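Sobre nós

A Flodari avalia automação para floristas e armazéns de flor cortada. Não vendemos robôs nem recebemos comissão de quem os vende. Somos uma equipa pequena, dirigida por Natalia Rosales, e desconfiamos por princípio de vídeos promocionais.

Começámos por causa de uma avaria. Em maio, uma célula Hirkent que embrulhava rosas em papel perdeu a referência de força da garra e continuou a trabalhar sem dar alarme. O registo dizia «ciclo concluído» 378 vezes. Em 25 ramos abertos à mão encontrámos caules esmagados, e 2 operadores já tinham metido os dedos entre as pinças para os endireitar, com a máquina em modo automático. 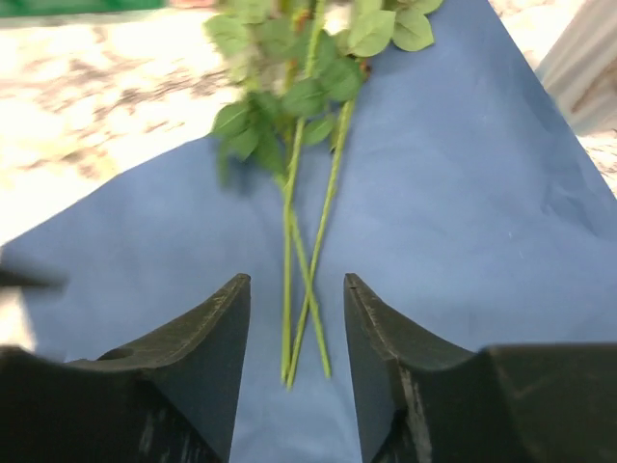

O fabricante chamou-lhe um problema de calibração. Talvez fosse. Continuamos sem perceber por que razão um sensor em falha permite que o ciclo siga – e a resposta que recebemos, duas páginas, não o explica.

Hoje testamos garras com caules verdadeiros, provocamos falhas de propósito e publicamos os resultados, incluindo os nossos erros. O relatório sobre o sistema Vollulo está disponível a pedido. O da Wattimena continua em aberto.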